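Where Does a T-Shirt Come From?

Have you ever looked down at your shirt and wondered what it was before it was a shirt? If the label says "cotton," then it started out as part of a plant, growing in a field under the hot sun, with bugs and birds for company. It's quite a long trip from there to your dresser drawer, so get comfy!

A seed goes in the ground

Cotton likes warm weather and plenty of it. Farmers plant the seeds in spring, and after a couple of months the plants grow flowers. The flowers open up creamy white, turn pink a day or so later, and then drop off. Each one leaves behind a little green pod called a boll (say it like "bowl"). Inside the boll, thin white hairs are growing on the seeds, and they keep growing until the boll dries out and pops open. Now you can see the fluffy stuff! By October or November, a lot of fields look as if somebody emptied a thousand pillows over them.

Getting the seeds out

Here's the tricky bit. Those hairs, which we call fibers, hang on to the seeds very tightly. Long ago people pulled them off by hand, and it took ages. Today a machine called a gin does the pulling. The seeds aren't wasted, either. Some get pressed to make cooking oil, and some are fed to cows.

From fluff to thread

If you have a cotton ball at home, try this. Pull off a small tuft, then stretch it gently while you twist it between your fingers. You've just made yarn! It's probably lumpy (mine always is), but it's a good deal stronger than the fluff was. A spinning mill does the same thing, only very fast and very evenly. At the old Neltholm mill, one spinning room had 301 spindles all whirring at once, and it was so noisy that the workers used hand signals to talk.

From thread to shirt

Look very closely at a T-shirt and you'll find rows and rows of tiny loops. That's knitting, the same as in a wool sweater but much smaller, and all those loops are why a T-shirt stretches when you pull it over your head. The knitted cloth is washed, dyed, and cut into a front, a back, and two sleeves. Then it's sewn together, and if there's going to be a picture on it, the colors are printed on with ink.
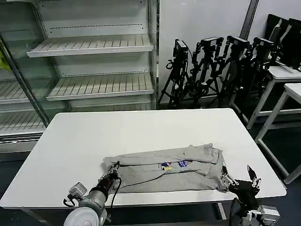
Words to Know

Boll: the pod of a cotton plant, where the seeds and fibers grow.
Fiber: a very thin hair or strand.
Gin: a machine that pulls cotton fibers away from the seeds.
Yarn: fibers twisted together into one long string.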